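Flondisus Community Help
Data collection > Hand-held capture > Calibration and pose

Marker pose jumps when both hands are close to the object - keep or discard the episodes?

Posted by dumholm_bench
Tags: fiducials, bimanual, hand-held gripper, gloves, episode filtering

We are collecting demonstrations for a bimanual policy. The task set is small tabletop work: pull a tissue, shift the tissue box, turn the box to face the other way. Two kinds of input are used at the same table. One is a pair of hand-held grippers, each with its own camera. The other is a pair of gloves with a marker cube on the back of each hand, tracked from a camera at head height. The plan is to train one policy on both, with the glove data retargeted to the gripper action space.

The target for the first round is 400 episodes. At present 240 are recorded and exported. The trouble is in the pose tracks. When the two hands come in towards the box, the orientation of one marker flips for a few frames and then flips back. Position stays reasonable. Orientation does not. It occurs with both kinds of input, though it looks worse on the grippers.

The view from one gripper, with the other one at the right: 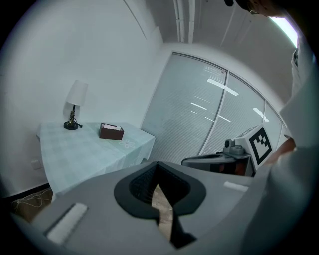

Page last modified: April, 3:40 pm (edit 3, tags changed)

What I have tried so far:

Recalibrated the camera intrinsics using the fisheye model. Reprojection error is low in the middle of the image and rises towards the edges.

Raised the detection threshold. This removed some of the flips and also removed good detections, so the tracks now have gaps.

Smoothed the orientation with a low-pass filter. The flips become slow swings, and I consider that worse.

The export tool is the stock Hashmi one, version 3, no local patches. It doesn't report an ambiguity score per detection, or if it does I have not found the setting.

I would like to know whether people discard whole episodes for this, cut out the bad frames, or repair them. I'd also like to know if the lighting is worth changing. There is a window behind the table with the blinds down, and the ceiling lights reflect in the glass.

Posted by clornport_rigs
Marked as helpful by the original poster

This is the usual planar pose ambiguity. A single flat square seen at a small size, or close to front-on, has two orientations that reproject almost equally well. The solver picks the one with the lower error, and a small amount of corner noise is enough to change its choice between frames. Position is only slightly affected, which matches what you describe.

It is worse on the grippers for two reasons. A square on a gripper is one plane, so there is nothing to break the tie. A wide lens also squeezes the corners when the marker is near the side of the image, and you have already found that your calibration is weaker out there.

On the cubes, solve for the whole cube whenever two faces are in view. Don't solve each face separately and average. Put all the detected corners into one problem with the known cube geometry. With two non-coplanar faces the ambiguity goes away. When only one face is visible you are back to the flat case.

For the single-marker frames:

Ask the solver for both candidate solutions and keep both, along with their errors.

Compute the error ratio. If the second solution's error is less than twice the first, treat the frame as ambiguous. The number isn't critical.

For ambiguous frames, choose the candidate closest in rotation to the last unambiguous frame, with a limit on angular speed. Then run the same pass backwards from the end of the episode. Where the forward and backward passes disagree, mark the frame as bad.

Interpolate over short bad runs. Split the episode at long ones.

Do this on the raw detections, before any filtering. A low-pass filter applied to a flip just spreads the error into good frames, as you saw. I would also put the detection threshold back where it was, as the gaps will hurt the two-pass step more than a few weak detections will.

The Hashmi exporter does compute both solutions, but it writes only the first. Look for the debug flag on the pose stage. It makes a second file beside the track with the alternate rotation and both errors. The file is large - turn it off again when you have finished.

I went through the glove example you attached in the edit. It is a good one to test on, with both hands at the box and both cubes in view of the head camera.

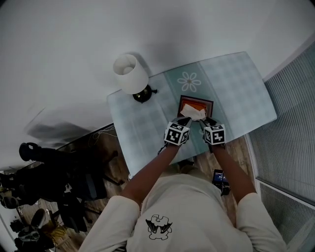 Check how many faces of each cube are being detected at that point in the approach, as opposed to how many a person can make out in the image. They are often different. If the detector is returning one face where two are visible, the second is probably at too steep an angle, and a slightly larger marker border or a sharper exposure will recover it. Fix that before writing any repair code.

About the lights: reflections in the glass behind the table won't cause flips unless they sit next to a marker's border in the image. Glare on the marker itself will. Use matte stock for the prints if you aren't doing so already. I would leave the room alone, as you have 240 episodes in it and a lighting change part way through is one more variable.

Posted by tracknoise

We just throw them out. If more than 3 frames flip the episode goes in the bin. It costs some recording time but nobody has to maintain a repair script.

Reply from clornport_rigs

That works if the flips are random. They aren't in this case. They occur when the hands are close to the object, so discarding on flips removes the close approaches and keeps the sloppy ones. The policy then gets the fewest examples of the part it most needs. If you do discard, plot hand-to-object distance for the kept and dropped sets first.

Reply from dumholm_bench

Thanks. Found the debug flag and re-exported. Detection was returning one face per cube for most of the approach. Shorter exposure brought the second face back in the new test recordings. For the old ones I used the forward and backward passes, with splits at the long bad runs.

Total is now 373 usable episodes, counting the split pieces separately and including the new recordings. The grippers still have a few ambiguous frames when one is at the far side of the other's image. I will redo the calibration with more board positions near the edges and post the error plot in this thread.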